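Teaching two arms to set up a chessboard – our club build, part 2

Last time we got both arms bolted to the front beam at the Kershaw robotics club. Now for the fun bit, getting them to handle the pieces! 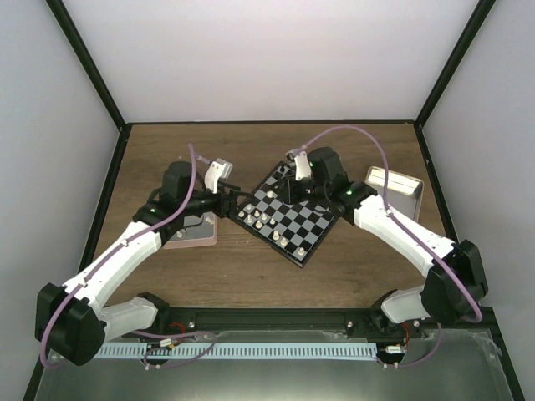

Step 1: Teach the pick-up points

We started with the cream pieces, as they show up so nicely against the squares. Move each gripper over a piece by hand, save the spot, then do it again from a bit higher up. We saved 84 spots in the end (bring biscuits).

Step 2: Keep the arms apart

Give each arm its own half of the board – ours nearly met in the middle more than once. I let one finish before the other sets off.

Step 3: Run it slowly

Set the speed to 4 in the Nirkel menu and keep a hand near the stop button. Pawns are the fiddly ones, so leave those till last.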